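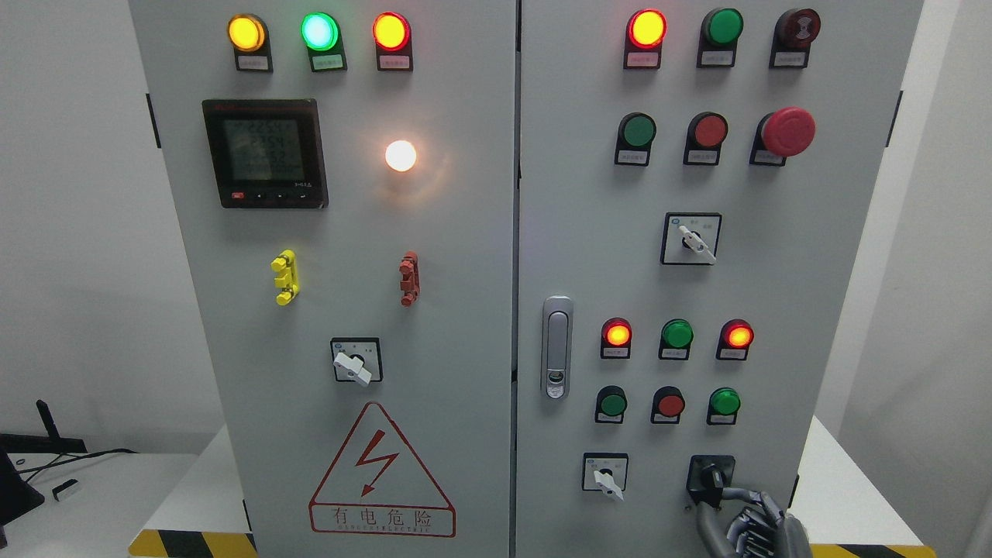 19 Jul 2025
Equipment plan for the switchgear panel work. Present: self, Toshio Kubo, Lerato Nkosi.

Went through what we need to buy before the March review. Two-door panel stays as the main test piece. The selector switches with the white levers are the part to plan around – push buttons need only one finger and a bit of force, whereas a lever needs a proper grip and some wrist travel.

Wear parts first. Finger tendons and fingertip pads are the only items we are certain to use up. Toshio wants nine sets of pads. I put down six and left his figure in brackets.

Second hand: Stisis quote 27 weeks, Joubert have not replied. Lerato to chase Joubert, and to ask whether the wrist flange matches ours. If it does not, add an adaptor plate and machining time.

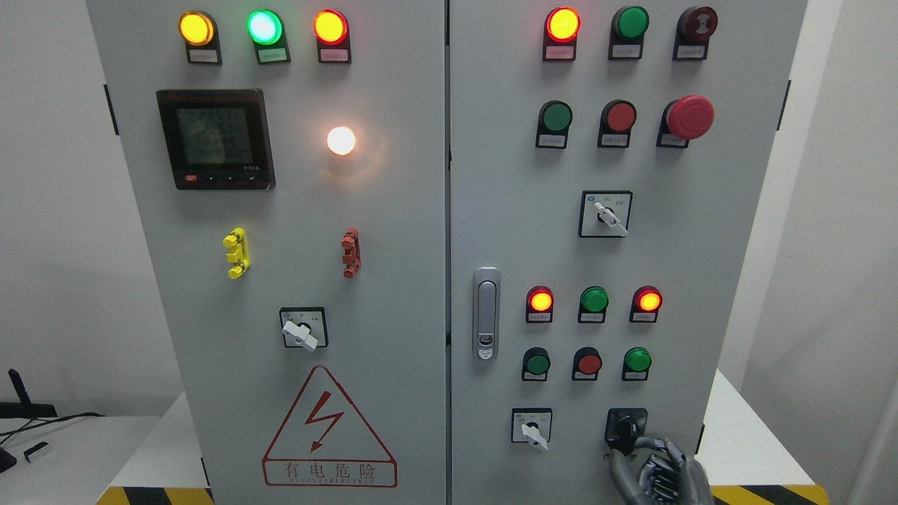
Do we need a force sensor at the wrist for the rotary switches? Motor current is enough for pass or fail, but it will not give a torque figure we could put in a report, so the sensor stays on the list as a single unit.

Panel spares. Rotary selectors are cheap and we should hold a box of them. Allow 100 push-button contact blocks, mixed normally open and normally closed. Spare lamps and one emergency stop head on the same order. Label strips can wait.

Cable: some 185 metres left on the Alley order, enough for a second panel if we keep the runs short. Check the drum before relying on this.
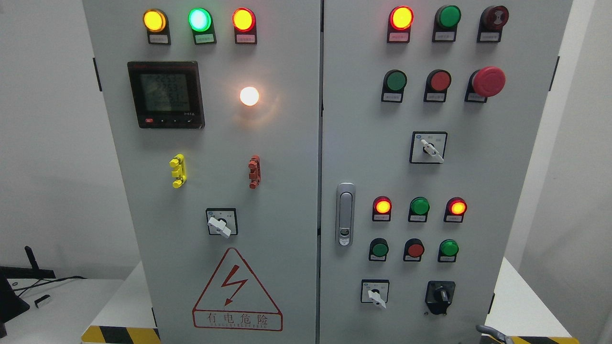 The second panel itself is the large item. Options are a copy of the present one or a single-door unit from Trestton with fewer controls. I prefer the copy, as results can then be compared directly. Hendrik Pillay will object to the floor space.

Open:
– Marietjie Mokoena to confirm which budget line takes wear parts
– price for adaptor plate, in steel and in aluminium
– delivery date for contact blocks
– wrist sensor: ask for a loan unit before ordering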